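Grorkthorpe Robotics Club – progress report for the Zilmont Fund
5 October 2020

Hello again, and sorry this one is a bit longer than the last. There's a lot to tell you!

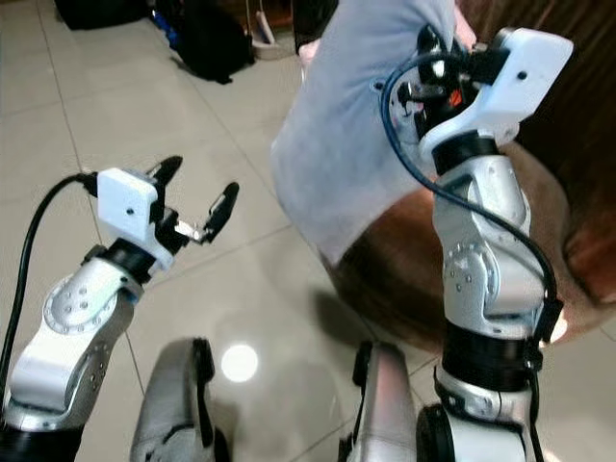
When I wrote in February we had a grant letter, a very keen group of students and not much else. Now we have a two-armed robot that we've called Triệu (the students voted, I kept out of it), and we spend most of every session arguing over what it should try next. The project is still the one you agreed to pay for: get a pair of arms handling cloth well enough to enter the garment task at the Ukuvholm student competition.

Cloth is horrible. I did say so in the application, but I don't think I'd quite taken it in myself. A block stays the shape it was when you last looked at it, and a shirt doesn't. Špela Spahić has taken charge of the gripping side and she's been very patient with it. Her first approach was to close the fingers as hard as they'd go, which held the fabric fine but dragged the whole garment about whenever the arm moved. She's now got a softer close followed by a small lift, and the arm only carries on if the motor reading says there's something between the fingers. It still gets fooled by thick seams.

Cường Châu and Thảo Đinh look after the recordings. Each attempt gets saved with a note of what went right or wrong, and we're up to 1022 of them, of which 127 are two-handed. I'd hoped for a better balance than that. The two-handed ones take ages to set up, and if one arm lets go early you have to start again from the beginning – so people drift back to the one-handed drills when they're tired. From now on the first half of each session is two-handed work only.

The number you'll want is the success rate. On the simple pick and lift we're at 73 per cent over our last full set of tries. Handing a garment from one gripper to the other is much lower and I'd rather not put a figure on it until Thảo has finished checking the notes, as we weren't all marking a "drop" in the same way to begin with. That was my fault for not writing it down.

Things that have gone wrong: we lost 2 sessions to a wrist cable that kept working its way out of its connector. Khôi Vi rerouted it and left more slack at the elbow, and it's behaved itself since. We also found that the arms can reach each other in a few positions, so there's now a limit in the software and a rule that somebody always has a hand on the stop button. The students wrote the rule themselves and they're stricter about it than I am.

Money: spending is inside the budget. We haven't touched the travel line yet, and the spares line has gone mostly on fingertip pads, which wear out faster than I'd guessed. If it's all right with you I'd like to move a little from travel to spares. Could you let me know whether that needs a form?

Next up is the handover, then laying a shirt flat on a table, then (if we're feeling brave) one fold. Competition entries need a short video, and Khôi has already started on a storyboard that's far more ambitious than the robot is.

You're very welcome to come and see a session. Just drop me a line beforehand so I can put you on the visitor list.

All the best,
Ánh Diệp
Club lead, Grorkthorpe Robotics Club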